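The Case for the Shallow Dish 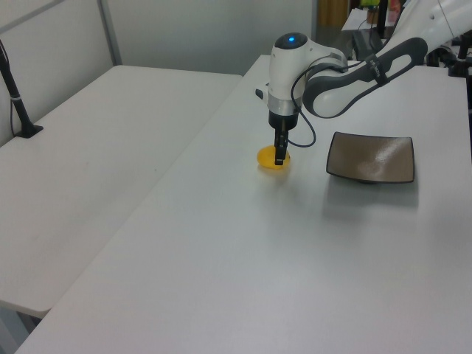

Myrtle Hutchins wrote to me last month that a square dish is an affectation, and that food has been getting along fine on round plates since there was food. Round things roll off, she added, only when the cook has been careless.

I respect Myrtle, who has read this column longer than I have been any good at it. But she is wrong about dishes, and I have the cupboard to show for it.

When we moved into the apartment in Festham I owned one set of dinner plates, white, wide as steering wheels. Put a slice of orange on one and it looked like a clerical error. Guests stared at it. One asked if more was coming. The same slice in a small dish with a bit of rim looks like a decision somebody made, and people eat it gratefully and ask for the recipe, which is: an orange, cut.

I blame the restaurants, naturally. Pretorius, down by the bridge, used to bring out three scallops on something the size of a manhole cover, and I paid for the empty part too. You could have landed a small plane beside the parsley. My own kitchen has no such ambitions and a table I have to share with the mail.

So I am for the shallow square dish with its corners turned up a little. It fits against its neighbor. It takes olives, keys, half a lemon, the two pills you are supposed to have with breakfast. A dark one also hides the tea stains – I have tested this for most of a decade.

Myrtle's strongest point, and she makes it in capital letters, is that you can't get a sponge into the corners. Fine. You can't. Wenche Vik, across the hall, goes in with an old toothbrush and considers the matter closed. I go in with a thumbnail and less success.

The big white plates are on top of the refrigerator now, under the Dallurus catalog and a fondue set. They come down in November, when there is a turkey and I need something to put it on. Myrtle is welcome to them the rest of the year, provided she brings her own box and doesn't mind the stairs.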